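Geddale Evening Classes
Caring for a Home, Unit 4: Looking after wooden tabletops
Handout to keep

Welcome back, everyone, and thank you for bringing in so many offcuts and old drawer fronts last time. We had far more to practise on than I'd dared hope for, and the room smelled lovely by the end of it. These notes cover what we got through, plus the part on everyday things that stand on wood, which I rushed rather badly at the end.

1. Knowing what you've got

Before you put anything at all on a table, find out how it has been finished. Rub a fingertip of plain water on a spot underneath, or on the inside of a leg, and leave it for a few minutes. If it sits in a bead, there is probably a varnish or lacquer doing its job and you need do very little. If it sinks in and leaves a darker patch, the wood is oiled, waxed or bare, and it will want looking after a bit more often. Pale woods show this test best. On dark ones you may need to crouch down and look along the surface towards a window.

2. Cleaning

A soft cloth, wrung out until it hardly feels damp, then a dry one straight after. Always go with the grain. I know it sounds fussy, but on a pale top any little scratches running across the grain catch the light dreadfully, and once you've noticed them you'll see them every breakfast time. Please don't use washing-up sponges with the rough green side. Several of you confessed to this and I do sympathise.

3. Sanding out a mark

For oiled or bare wood only. Work by hand with 300 paper wrapped round a cork block, light strokes, the full length of the board if you can manage it, so that you don't end up with a shallow dish in the middle of your table. Wipe off the dust, have a cup of tea, and look again before doing any more. We used the Bumwood oil afterwards, one thin coat, and wiped off whatever hadn't gone in after 35 minutes. Lay the oily cloths out flat outdoors to dry, never scrunched up in a bin, as they can heat up and catch fire.

4. Things that stand on the table

Rings come from water that has been left to sit, so the kindest thing you can do for a table is to give every wet thing something to stand on. Cork is my favourite for this, being soft underneath and cheap enough to replace when it gets tatty.

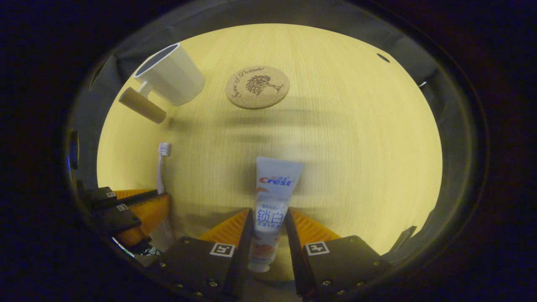
Bathroom things cause as many rings as teacups do, especially in a bedsit or a small flat where one table has to do for everything. A mug that has been rinsed under the tap carries a little pool round its base, and a toothbrush drips for longer than you'd think. With a white cup and a round cork coaster side by side on pale wood like this, the cup belongs on the cork, pretty tree and "Sense of Delight" lettering or no. Lift the coaster now and then too and let the underside air, or you'll simply swap a small ring for a larger one.

5. For next time

Please try the water test on one table at home and jot down what happened. Catine wax is 89p a sachet from the class box if you'd like to have a go with it, and there are spare cork blocks in the tall cupboard. Bring an apron.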